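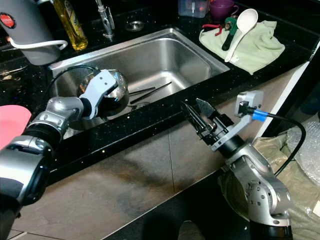 Ata da reunião de junho – Clube de Leitura Osagie

A reunião começou às 19h, na sala dos fundos da livraria Velleck, com chá de hibisco e um bolo de fubá que acabou antes do segundo ponto da pauta. Presidiu Folasade Ezeani. A ata anterior foi aprovada sem correções, fora o nome da editora Clelari, que tinha saído com um L a mais.

1. Livro do mês

Que conversa boa! O romance escolhido em maio, "A casa de Jodau", dividiu a sala do jeito que a gente gosta. Metade do grupo se apaixonou pela avó narradora já no primeiro capítulo; a outra metade só embarcou depois da enchente, quando a família sobe para o telhado e a história finalmente larga o passado. Falamos muito do capítulo 13, aquele escrito inteiro em forma de carta, e Folasade leu dois trechos em voz alta – a sala ficou em silêncio até o fim da segunda leitura.

Houve discordância sobre o final. Para alguns, a volta do irmão mais novo é apressada e merecia mais umas páginas. Para outros, o susto é justamente o que salva o livro de ficar doce demais. Não houve acordo e ninguém pediu votação. Ficou registrado o pedido de reler a página 249 com calma, porque a frase sobre o poço muda de sentido para quem já sabe quem está falando.

2. Próximas leituras

Foram apresentadas quatro sugestões: um livro de contos da Clelari, uma biografia de cantora, um policial curto e uma coletânea de poesia. O livro de contos ganhou para julho, com folga, e a poesia ficou para agosto. O policial volta à pauta na próxima reunião (quem sugeriu prometeu defendê-lo com mais energia!).

A Velleck confirmou desconto para o grupo na compra dos contos. Quem quiser exemplar deve avisar no balcão até a metade do mês. A biblioteca do bairro tem dois para empréstimo.

3. Feira de troca

O ponto mais animado da noite. A feira de troca de livros vai acontecer em agosto, na calçada em frente à livraria, das 10h às 16h. Já temos 40 livros separados em caixas, quase tudo ficção, e faltam infantis. Pedimos que cada pessoa traga pelo menos um título para crianças na reunião de julho.

Regra decidida: um livro entra, um livro sai, sem avaliar preço nem tamanho. Enciclopédias e apostilas antigas não serão aceitas. Discutiu-se se valeria aceitar revistas em quadrinhos e a resposta foi um sim muito entusiasmado.

Folasade vai pedir a autorização de uso da calçada. O cartaz fica com a turma que fez o do ano passado, que estava lindo, agora com o horário em letra maior.

4. Caixa

O saldo é de 3000 reais, já descontadas as canecas novas. Aprovada a compra de duas mesas dobráveis para a feira. A proposta de pagar o transporte de uma autora convidada foi muito bem recebida – falta saber de onde ela viria e em que mês. Volta em julho com orçamento.

5. Outros assuntos

Pediu-se que as mensagens do grupo com revelações do enredo venham com aviso na primeira linha. Aprovado por aclamação.

Os encontros continuam às 19h. Chegou a ser proposto começar meia hora antes, mas quem vem direto do trabalho não conseguiria.

Boas-vindas às pessoas que vieram pela primeira vez e já saíram com livro emprestado debaixo do braço!

Reunião encerrada às 21h15.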